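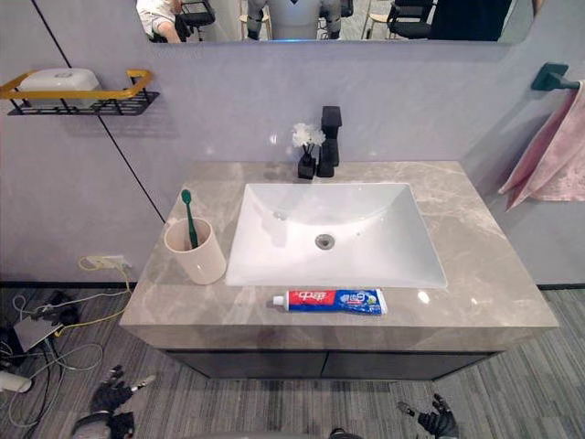 Hard water

Hard water is water that carries a good deal of dissolved mineral matter, mostly calcium and magnesium. It picks these up on its way through the ground, and how much it picks up depends on what sort of rock it meets and how long it stays there. Rain is very soft when it falls. By the time it has worked its way down through limestone or chalk and been pumped back up out of a well, it can be very hard indeed, and anyone who has scraped out a tea kettle in limestone country will know just what that means.

Kinds of hardness

There are 2 kinds, and most household supplies have a bit of both. Temporary hardness comes from dissolved bicarbonates, and it can be driven off by boiling, which leaves the familiar chalky crust on the inside of the pot. Permanent hardness comes mainly from sulfates and chlorides and stays put no matter how long the water boils. The old cooks who boiled their water before washing the good linens in it were dealing with the first kind, and it served them well enough where that was the main trouble.

Hardness is often given in grains per gallon, an old and rather charming unit that goes back to the weight of a grain of barley or wheat. One grain per gallon is a little over 17 parts per million. Water at 2 grains is only slightly hard and few people would notice it, while water at 18 grains is very hard by anybody's scale.

In the home

The first thing most people notice is the soap. Soap joins up with calcium and magnesium to make a sticky, grayish curd (this is the ring around the tub), and until those minerals are used up it won't lather properly. Modern detergents get along much better with hard water, though they still tend to work best when it is softer.

Scale is the other great nuisance. It builds up in water heaters, coffee makers and shower heads, and it dries to white spots on glasses. Plain white vinegar will loosen most of it from glass and metal, given a little time and patience. Vinegar shouldn't be used on marble or limestone, however, for the simple reason that these stones are made of much the same stuff as the scale, and the acid will dull them just as happily.

Softening

The usual household softener passes the water through a bed of small resin beads, which hold on to calcium and magnesium and give up sodium in exchange. Now and then the beads have to be rinsed with brine, and that is where all those bags of salt go.

The town of Surkimcombe, which draws its water from 4 wells in the limestone, is a good example of a place that has long lived with hard water. Its supply tests at 18 grains, and a softener is as ordinary a thing in a Surkimcombe basement as a furnace. Neighboring Nolance takes its water from a reservoir fed by snowmelt and has hardly any scale at all, though in a dry July the level drops and the water becomes a shade harder.

See also: Limescale; Soap; Water softening; Wells

Page last edited 1/4/22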